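Malier recherche des participants pour une campagne de comparaison de pinces

Dans le cadre du projet Zallo, notre équipe compare 4 modèles de doigts de préhension montés sur une pince tenue à la main. Nous cherchons 19 personnes, sans expérience particulière en robotique, pour réaliser des séries de gestes courants : prendre une assiette, déplacer une tasse, ranger de petits objets.

Les séances se déroulent dans nos locaux, rue Lirnero. Chaque participant vient pour deux demi-journées, à une semaine d'intervalle. Après une courte prise en main, il effectue les mêmes tâches avec chaque modèle, puis remplit un questionnaire sur la fatigue du poignet, la visibilité et la précision ressentie.
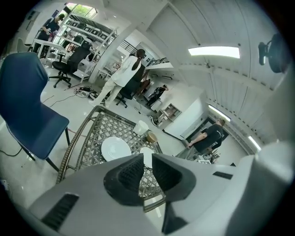 Plusieurs postes fonctionnent en parallèle dans la même salle, chacun avec un encadrant. L'ordre de passage des modèles est tiré au sort. Les vidéos et les mesures d'ouverture sont enregistrées sous un numéro – le nom du participant n'y est jamais associé. La campagne précédente, terminée en juillet, a fourni 3165 essais exploitables ; celle-ci porte surtout sur la vaisselle et les objets à bord mince, pour lesquels les écarts entre doigts restent mal connus.

Conditions :
Avoir 18 ans ou plus
Pouvoir rester debout une heure, avec pauses
Ne pas souffrir de douleurs à la main ou au poignet
Comprendre des consignes orales en français ou en anglais

Droitiers et gauchers sont acceptés. Le port de bagues n'est pas autorisé pendant les essais. Une indemnité forfaitaire est versée à la fin de la seconde demi-journée – les frais de transport sont remboursés sur justificatif.

Candidatures à adresser à Elsie Sutcliffe, bureau 522, avant le 19/11/21, en indiquant vos disponibilités et votre main dominante. Une réponse est envoyée à chaque candidat.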